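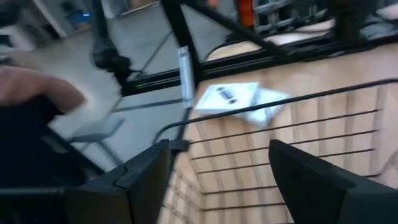

Two white boxes on the work surface, with the gripper open over the wood.

DELTOTEL PUBLISHES ITS ROBOT BUDGET, INCLUDING THE EMBARRASSING LINES

FLURTON, February – Deltotel has released its planning sheet for small firms shopping for a first robot cell. The arm gets one line. Cables, frames, spare fingers and things somebody forgot get 198.

"We budgeted for a robot and bought a great many brackets," said Tomás Calado, head of purchasing. "The brackets were late."

The sheet draws on two years of invoices from the company's Zirnthorpe shop. Leonor Calado, who runs operations there and signs what Tomás sends her, suggests buyers price floor space and training before asking for a quote. "Then ask for the quote sitting down," she said.

Printed copies are limited to 200. Requests go to the Rawashdeh Building front desk, extension 839, before 4 p.m.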